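Leader-follower teleoperation

Leader-follower teleoperation is a method of showing a robot a task by remote control. The operator moves a hand-held leader device, and the follower arm repeats the motion while joint angles and camera views are recorded. The Skascombe setup uses two follower arms and stores 18 values per time step.
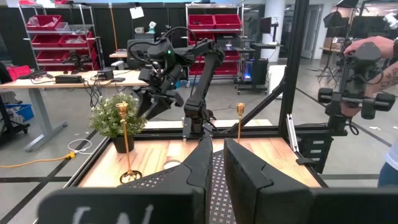
Operator's hand on a controller, with a black arm over a wooden tabletop.

See also: Kinesthetic teaching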